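Orcombe open-grid shelving unit to join Zalten storage range in December

Zalten has confirmed that the Orcombe shelving unit will be added to its living-room and study storage range in December. The unit combines open square compartments with closed cabinet space behind glass-panelled doors, and is supplied in white only. It replaces the Heleck bookcase, which was offered with open shelves alone.

The carcass is delivered flat in 2 cartons and is assembled with the screws supplied. Pilot holes are drilled at the factory in the inner faces of the partitions. The finished unit is 151 cm wide and must be fixed to the wall with the brackets provided, whatever the floor covering. Zalten states a maximum load of 12 kg per compartment, evenly spread. Heavier items should be placed in the bottom row.

The compartments are intended for mixed use. Books may be stored upright or laid flat, and the squares will also take small framed prints, which can be leaned against the inside of a compartment without further fixing.

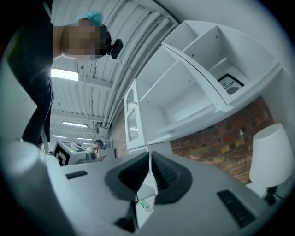

Catriona Pringle would have liked a deeper square. Large atlases and record sleeves are what most households struggle to place, she said, and a unit of this width ought to take both without anything standing proud at the front. She added that the white interior makes it easier to find a thin book on a low shelf, and that the doors are worth having for the things people prefer to keep out of sight.

Zalten has kept the depth unchanged from the Heleck so that the new unit can stand beside existing furniture. A deeper version, under the working name Leckie, is being assessed -- no decision on production has been taken.

The door panels are of ribbed glass in a white frame with a shaped edge. The ribbing blurs the outline of the contents while letting light through to the shelf behind. Each door is opened by a small round knob in a gold-coloured finish. Knobs are packed separately and are fitted last, after the doors have been hung and levelled.

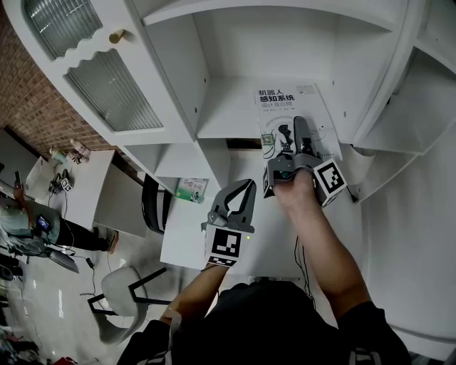 White shelving unit with ribbed glass door panels and gold-coloured knob; books laid flat on the shelves.

Assembly requires two people. The instruction booklet has been redrawn following comments on the Heleck, and the wall-fixing stage now comes before the doors are hung. Surfaces should be wiped with a soft damp cloth and dried at once. Abrasive cleaners will mark the finish and should not be used on the glass.

Replacement knobs, shelf screws and wall brackets will be held in stock at 110 service points. Requests for product data sheets should be addressed to Kenna Niven at the Zalten press office.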